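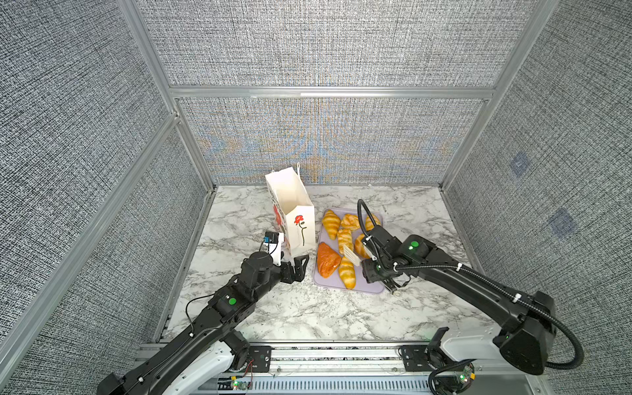
Speaker notes, Gwilliam workshop, 31 May 2026

Slide 1. Title. Skip the affiliations. Say that the talk covers one task family, bagging food items with two arms, and one change to the training recipe.

Slide 2. Task. Pastries start on a tray, the bag stands open next to it. An episode counts as a success only if the item ends up inside and the bag is still upright. Mention that a paper bag moves when touched, so the policy can't treat its opening as a fixed target.

Slide 3. Data. 145 teleoperated episodes, collected with Jotero. Bag position and item layout changed between episodes. Two operators. Point out that the set is small on purpose.

Slide 4. Method. Baseline predicts joint targets for both arms in chunks of 32 steps. Our version, Jumico, adds a second head that predicts which arm should hold still. Loss weight for that head is fixed. No extra labels; the hold signal comes from joint velocities in the demonstrations. Pause here for questions on the threshold.

Slide 5. Results. Read the plot left to right. Jumico drops fewer items at the bag edge. Grasp failures on the tray are unchanged, as expected. Say clearly that all trials ran on one cell.

Slide 6. Failure cases. Play 4 clips, no sound. Clip 2 is the important one: the idle arm drifts and tips the bag. The head predicted "hold" late.

Slide 7. Limits. Soft items deform under the fingers and we have no force sensing in the policy. Results on Sullex are not ready; don't promise a date.

Backup slide: ablation on chunk length. Show only if asked.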